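Robot Arms Club – Handout 3: Grippers and Two-Arm Work

Hi all! I'm writing this up the way I'd say it at the whiteboard, so forgive the rambling. Last time we got through joints and reach, and a few of you (you know who you are) wanted to skip straight to picking things up. Fine – grippers it is.

Start every session with the fingers closed and take a good look at how the two tips meet. If the seam is crooked, your grasps will be crooked too, and you'll spend the whole evening blaming the software.

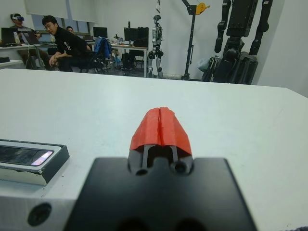

Do I need to know how to code before I join a team?

You don't. Teams are 2 people, and we try to put a newer student with someone who has done the Hudine worksheets. You'll pick up what you need by week 6.

Now the two-arm part. Pick one arm to hold and let the other one wait, close by but clear of the table. Beginners love moving both at once and it's a mess! Take the holding arm down slowly, close, stop, and only then think about the second arm.

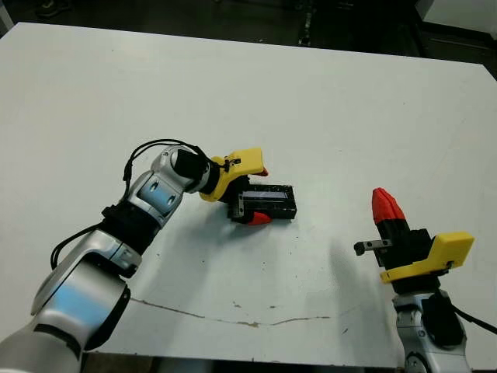
Once that feels easy, swap sides and do it all again with the other arm holding. Do 3 clean tries each way and write them in the team log – Szu-yu Poon checks the logs on Wednesday, before we pick who goes to the Dretstead meet in October.

Reading for next time: the Cidham notes, part 2, only up to the bit on grip force.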